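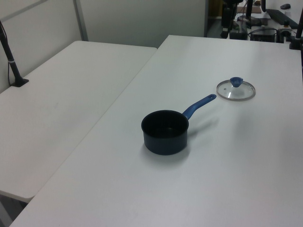 Lids back with their pans at Penry hall

January 14, 2023

I popped into the hall at Penry this morning for the Great Lid Match, and I came home with a saucepan, so I'd call that a success! It's a small black one with a blue handle, and it has its own glass lid with a blue knob to match (I have been putting a dinner plate over my peas for years).

The idea came from Efa Gittins, who was fed up with the kitchen cupboard at the hall. People had been leaving pans there after suppers and funeral teas, and the lids had wandered off into three different drawers. Efa and Bleddyn Bellis got the whole lot out, put an appeal in the Drotden newsletter for anything spare, and ended up with 77 pans and 66 lids.

Each pan with a partner went for £5, lid included. Llinos Kneath found the top to her mother's old milk pan and was so pleased she bought a steamer as well. The odd ones out were free to anybody who'd give them a go, and Clyde Holloway took a great stack of lids home for his seedlings.

By the time I left, 32 pairs had been sold, with the money going towards a new hob for the hall. Whatever's left is going back in the cupboard until April, when Efa wants to do the same with plastic tubs. I've got a few of those, and I'm bringing the lot.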